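20 May 2018

Office refit, desk side. Notes for me and for whoever takes the next stretch. Ayuba Sarpong was in for the first part and read over the measurements.

Carried on with the long table. Last entry left it with the old finish half off and the underside not looked at. I turned it up on its side against two padded trestles and went over the underside with a lamp before doing anything to the top. One of the cross rails had come away from its block at the wall end. Old glue, brown and brittle, came off with a chisel in flakes. Cleaned both faces back to bare wood, glued, clamped, left it under clamps while I did other things. The other rails are sound. I tapped along all of them and marked the good ones in pencil so this doesn't get done twice.

Height at the finished top is 74 cm with the new feet on. Before the feet it was rocking on one corner, and I had put that down to the table, but the floor dips there. Checked with the long level in both directions. The adjustable foot on that corner is wound out further than the rest and should stay that way unless the table gets moved. If it is moved, start again with all four wound in.

Finish: Midel oil, the clear one, not the tinted. I tried the tinted on an offcut last time and it went orange under the ceiling lights. Three thin coats in all, the last of them before today, cut back lightly between coats with a gray pad. Second coat was too heavy near one end and stayed tacky, so I wiped that part down with a rag and a bit of thinner and went again. You can feel the difference with your palm if you go looking for it. I don't think it needs redoing. The color has come up warmer than I expected from the bare wood.

Rags went in the water bucket and then outside. Please keep doing this. There were two balled up on the windowsill when I came in.

Partition. The low wall behind the table had a loose top rail. The rail is held by screws up from inside the framing, and whoever fitted it used screws too short to get a real bite. Swapped them for the next length up, pilot holes first, stopping at tape on the bit so as not to come through the top. It no longer shifts when you lean on it. I cleaned the rail with soap and water and left the finish alone. It is darker than the table and we talked about stripping it to match. Ayuba is for stripping, I am for leaving it. The dark edge against the white looks fine to me and it hides hand marks, and stripping it in place means masking everything. Left it for now.

Touched up the white on the partition where the old cable clips had been. Filler, sand, two coats. The paint is from the Dikasley tub with the dented lid, which matches. The newer tub does not match, it dries a shade bluer. I wrote NOT THIS ONE on the lid.

Costs so far on the Asante sheet come to 1,652, with the feet and the oil included and the paint not, as we already had it. I still have to add the longer screws. The receipt is in the envelope.

Plants. Two small pots put out on the table to see how it looks with something on it. White pots, which suit the walls. They need something under them before this becomes permanent, cork or felt, because oil alone won't stand up to a damp pot sitting in one place. I had cork left over from the shelf job in October but can't find it. Water them at the sink and let them drain before they go back.

Spacing: I want 110 cm clear for walking past a chair that is pulled out. Measured it with a chair in place and it is fine at the middle and tight at one end. Sliding the table would fix the tight end but then the foot business has to be done over. I would sooner turn the chair at that end to the short side. Try it for a while and see if people complain.

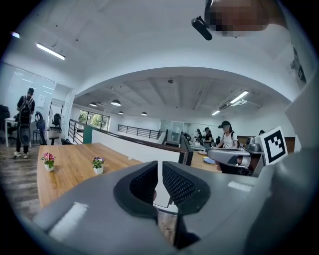 Long table after the last coat, plants out, partition rail back on.

The running list, which is still headed Drarnedness from when Ayuba typed it with his gloves on, now stands like this:

Clamps off the cross rail tomorrow, not before. Leave the bar clamp nearest the wall until last, it is holding the block square.

Cork or felt for under the pots.

Wipe the tabletop down before anyone puts paper on it. A dry cloth is enough. No spray cleaner for the first few weeks.

Go back over the filler on the partition in daylight. I did the last sanding late and may have left a ridge.

Decide about the dark rail. If it does get stripped, do it before the desks behind are moved any closer, there is barely elbow room there as it is.

Chisel needs sharpening after the glue. My fault, should have used the old one.

Level is back on its hooks. The trestles are folded behind the door, and one of them has a split in the padding that will mark a finished surface if it isn't taped. Have put the tape next to it.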